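Hand-held grippers: Pomton vs Lallum fingers
Forum > End effectors > Hand-held

tharushi_g
We've been running the Pomton fingers on our hand-held unit since November and I've got a set of Lallum ones on loan for 3 weeks. Same linkage, different pads. Has anyone used both? Mostly picking up small plastic parts and cutlery off a bench.

polat_fan
Used both. Lallum grips better on thin stuff but the pads flex when you squeeze hard. For cutlery I'd stay with Pomton.

zaydogan
Disagree on the flex. Ours only flexed when the screws had backed off. Nip them up and check again after 2,000 cycles. If it still moves, look at the pivots before you blame the pads.

polat_fan
Screws were tight. I checked them every morning. Could be we got a bad batch, but I wouldn't pay the extra to find out.

kettle_dave
What colour are the pads? Our light grey ones washed out badly against a pale bench and the tracking dropped all the time. Went to dark and it settled down. Worth sorting before you compare anything else.

tharushi_g
Dark green, close to black. Bench is pale timber. Open, from the unit's own camera: 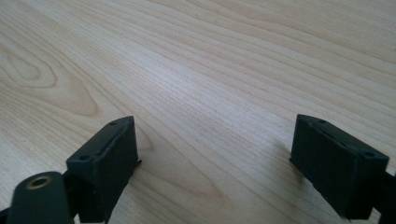
Thread length: 1 min read

Tracking hasn't been a problem so far. My worry is the camera angle. I get both fingers low in the view and plenty of bench above them, but I'd like to see more of the tips when they close.

zaydogan
I'd leave it. You want to see what you're reaching for, and the fingers are big enough in view as they are. Tilt it down and you lose the far side of the bench.

kettle_dave
I'd tilt it 4 degrees and try a dozen picks each way. Costs you nothing. The Briltunus mount has a notch for it.

polat_fan
If you change the camera and the pads in the same week you won't know which one made the difference – do the pads first.

tharushi_g
Fair point. Pads first, camera stays where it is. I'll do 12 forks and 12 bottle caps with each set and post the misses.
Tharushi Gunawardena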